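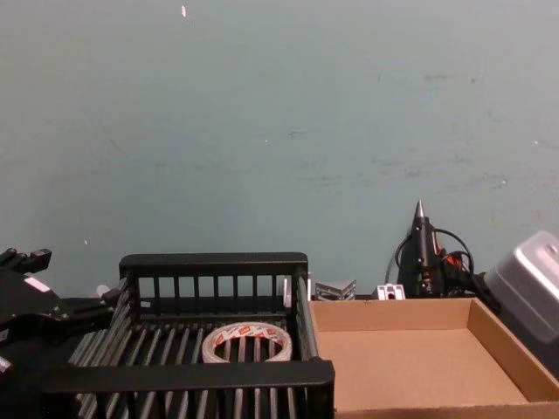
Docs > Sedusska Sorting Cell > Set-up Guide > Section 4: When the Gripper Won't Let Go

4 min read
2 comments · 60 shares

OK, so this is the section I wish I'd had in November, when our left arm picked up a roll of tape, carried it nicely over to the drop box, and then just hung on to it. No alarm, no red light, nothing. The controller said "open" and the fingers stayed shut. I did what most people do (I grabbed the roll and pulled) and the fingers opened while my thumb was between them. It was a bruise and nothing worse, but please do this the boring way!

The fault shows up in the log as code 2832, "grip state mismatch." All it means is that the controller asked for one finger position and the sensor reported another. It can come from a jammed object, a tired finger joint, or a bad zero after a restart, and the steps are the same for all three until you get to step 7.

CAUTION: A stuck gripper is still a powered gripper. Keep your hands out until you've finished step 3, even if the arm looks totally asleep.

1. Hit Pause on the pendant. Both arms stop, not only the one with the problem. If the second arm is still moving, use the red stop button and skip to step 3.

2. Write down the fault code and which arm it is. I know, I know, but the display clears when you power down and then you're guessing.

3. Turn off the gripper supply at the cell switch and wait 60 seconds. There's stored charge in the driver and it takes its time. The small green light on the driver has to be out before you reach in.

4. Hold the object from underneath with one hand. With the other, turn the manual release on the back of the gripper counterclockwise until the fingers go slack. It's stiff. Two full turns was enough on ours.

5. Take the object out and look at it. Anything with a hole in the middle can end up with a fingertip hooked inside it, and tape rolls were our worst offender by a mile.

6. Turn the release back until it stops, then power up and run Home Fingers from the service menu. Stand back while it does this. The fingers close all the way and then open all the way, pretty fast.

7. Check the grip force setting. It should read 125 or lower for tape and other light stuff. If it's fine and the fault comes back anyway, you probably have a joint problem, and that's Section 6.

Note: Don't change the force setting in the middle of a run. Shota Uchida tried that on our cell and the arm finished the old move with the new number, so the part landed on the floor.

Note: If you keep a glue gun or anything else with a cord near the cell, unplug it and check where the cord runs before you restart. An arm coming out of a fault goes to its rest pose first, and the route it takes may surprise you.

After a restart I run five slow cycles from the basket to the box at quarter speed with my hand near the stop button. If one of those fails, I leave the cell off and tag it. Diễm Dương keeps the tags in the top drawer under the pendant, along with the spare fingertips.

Last changed 23rd January (new wait time in step 3)

2 comments

Vibeke Sveinbjörnsson
Our release turns clockwise. Older gripper, maybe? Worth checking the arrow on the housing before you force it.

Fumiko Chiba
Same on ours at Alevthorpe. I put a paint mark on it so the night crew doesn't have to remember.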